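What I Learned From Writing House Rules for Robotic Suturing

For the last two years I work in a training lab where surgeons and engineers practice suturing with robot arms. My part is the paper side: I write the rules, I keep them up to date, and I check if people follow them. When I came to Prakska, we had a binder with many pages and most people had read maybe the first one. In August we threw the binder away and started again. I want to write down what we kept and why, while I still remember the arguments.

The first rule is about needles, and it is the oldest one. A needle is either in a jaw, in the tissue, or in the needle box. There is no fourth place. It sounds simple, but under the magnified view a needle put down "for one second" is very easy to lose, and then the whole station stops until it is found.
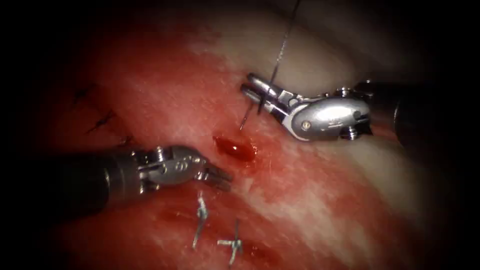 Needle handling takes up two full pages in our new document, more than any other subject. We ask that the tip is visible to the operator whenever the needle is held but not driven. A good position is one like the needle has here, in the right jaws, with the fine tip clear below them and the thread going up and away from the work. The other instrument has its jaws a little open, close to the same spot, and this we also want: the helping hand should come before the bite and not after it. Our old text said only "use both instruments correctly," and I am a little ashamed that I approved this sentence.

The second rule is about crossing. Two shafts may come near each other, but they may not rest on each other, and they may not push each other. The engineers wanted a number for the smallest distance. The surgeons said that a number is useless when you are tying a knot, and I think they were right. We spent a whole Wednesday on this. In the end we wrote that close work is permitted when both tips are in view, and that the operator must say "close" aloud before starting it. The person at the bedside repeats the word. Some of the experienced people found it childish. Now they do it also.

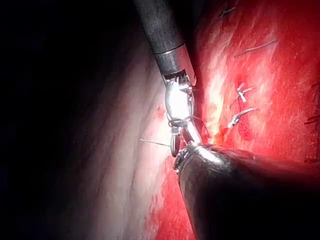 Close work: the jaws of one instrument just above the tip of the other.

The word "in view" gave me trouble too. I first wrote "visible on screen," and a colleague from Kulkarni, the company that helps us with the recordings, asked me what happens if a tip is on the screen but behind the other shaft. So now the text says that the operator must see the jaws, and that seeing the shaft does not count. I like this kind of question. English is my third language and I often believe a sentence is clear only because I wrote it slowly.

Then there is thread. Of 343 practice runs which we reviewed before the rewrite, the most common remark in the notes was about slack: too much thread lying in the field, or a loop around a wrist. We decided on three small rules. Keep the loose part of the thread away from the joints of the instrument. Do not grasp the thread with the same force as the needle. Before you close any jaw, look at what is between its two sides — every time, also when you are tired.
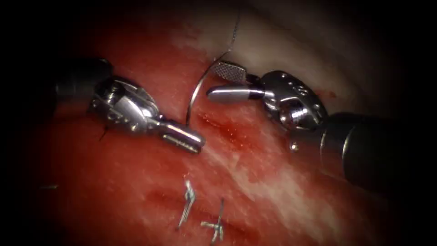 Photo: Urkix training lab, Prakska

Open jaws near a thread are exactly the moment for this last rule. The right instrument is open, the thread passes close to it, and it is not between the jaws. If you close now, you should know that you close on nothing. I have heard people say that good operators feel such things by instinct. Perhaps. But our rules are for the person in the second week, and for the good operator at the end of a long afternoon.

We had one more discussion, about who may stop a run. In the old binder it was the supervisor. In the new one it is anyone in the room, with one word, and the operator takes the hands off the controls first and asks later. Stopping is written in the log without the name of the person who asked for it. I insisted on this point, as in my former job at Gokow the names were written, and people became very quiet.

The new document has 545 words for the operator and 600 for the bedside person. I was strict with the length. If somebody wants to add a sentence, they must show me which sentence goes out. There is also a longer annex about cleaning and storage of the instruments, but it is for another post, and it still has mistakes in it.

What I did not solve is the handover between two operators in the middle of a suture line. At present we ask the first one to finish the stitch and park both instruments in view, and the second one to say how many stitches are done before touching anything. Two people told me it is too slow. If your lab has a better wording for this, please send it to me, also if it is only half a page.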